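Savstead game room - safety + cheat tool check
Done 9/15/22, S. Dufour
For: Vuvard build, before it goes on the download page

1. Installer scan. OK. Two scanners, both clean. Third one flagged the updater, same false alarm as February. Leave note on page.

2. Survey / ad popups. FAIL. Coins page still opens a Cloder survey tab on the second click. We say no survey right in the title!! Take it out or change the title.

3. Account login. OK. Doesnt ask for game password. Keep it that way.

4. Coin limit. Set to 1,000 per run, want 500. Anything over 500 crashed the save on my tablet. Tried it twice.

5. Backup of save file before patch. OK but slow. Button says "Bakcup", fix.

6. Ban risk warning. Missing on mobile page. Desktop has it, too small. Online races must stay OFF by default.

Room itself, quick pass:

7. Cords behind desks. Two power strips plugged into each other at the Sawatzky desk. Unplug today.

8. Exits clear, OK. Extinguisher tag OK.

9. Washroom. Sink and faucet OK, soap low.

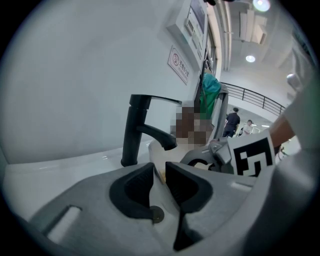

Item 9, white basin, black lever faucet

10. Test tablets. One has a swollen back. Do not charge, pull it from the shelf. Others OK, more than 80 percent battery on all of them.

11. Download page comments. 71 waiting, mostly spam links. Delete anything with an exe in it, dont click to check.

Open: 2, 4, 6, 7, 10. Not going live till 2 and 6 are done. Send me the new build and I'll rerun 1 thru 6 only.

Shirley Dufour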